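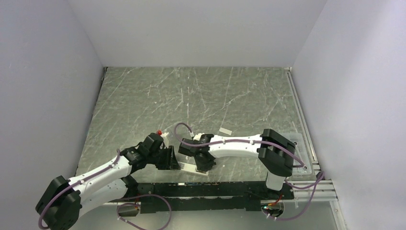

I sold my car in July and have been getting to work by bus and on foot. A few people asked how it's going, so I'm writing it down in one place.

My commute is from Skultstead to the far side of Devcombe. By car it took 25 minutes on a good day and 50 if there was anything on the bridge. The bus takes 48 minutes including the walk at each end. So I lost time on the good days and broke even on the bad ones.

The route is the 32. It runs every 20 minutes until early evening and then once an hour. The hourly part is what gets you. I missed one by maybe ten seconds after a late shift and walked the whole way home, which I don't plan to do again in those shoes.

Money first. The car cost me $351 a month with insurance, gas, and parking. That leaves out repairs. The last repair bill was a head gasket, quoted at 3,000, and that's when I started reading bus timetables.

A monthly pass is $64. I've also taken a cab 2 times, both for the dentist. Still well ahead.

Groceries were harder than I expected. I used to do one big shop every other week. Now I stop at the store on Urnine Street on the way home and buy what fits in a backpack. I throw out less lettuce. I also run out of dish soap a lot.

Cat litter does not go in a backpack. I get that delivered.

Someone asked about rain. I bought a proper coat and a cheap pair of rain pants that live in my desk drawer. The coat was worth the money. The pants make a noise when I walk and I've stopped caring.

The stop outside my building has a shelter but the bench faces away from the road, so you have to stand up and turn around every minute to check. I wrote to the transit office about it. They replied and thanked me for my feedback.

I read on the bus now. I finished the long Assunção novel I'd been carrying around since spring, and I've started the second one. If you get carsick reading, sit near the front on the right side. It helps me, anyway.

Things I miss: driving out to see my brother without planning it, listening to the radio loud, having somewhere to leave an umbrella.

Things I don't miss: the parking garage, the bridge, scraping ice at 6 a.m.

Onni Keskinen asked in the replies if I'd do it with kids. I don't have kids so I can't say. My neighbor does it with two and a folding stroller. She says the drivers are good about the ramp but the evening gap is a problem for her too.

Also asked: why not a bike? The hill. I tried it once in August and got to work looking like I'd been in a pond. There's no shower in our building. If they ever put one in I'll think about it.

For weekends I've been splitting a rental with a friend when we both have errands. We book the small hatchback and do the hardware store, the dump, and her mother's, in that order. It has to be back by four.

I'll see how winter goes. The 32 gets rerouted when the hill ices over and the detour stop is a 15 minute walk from me. I'll post again after the first bad week.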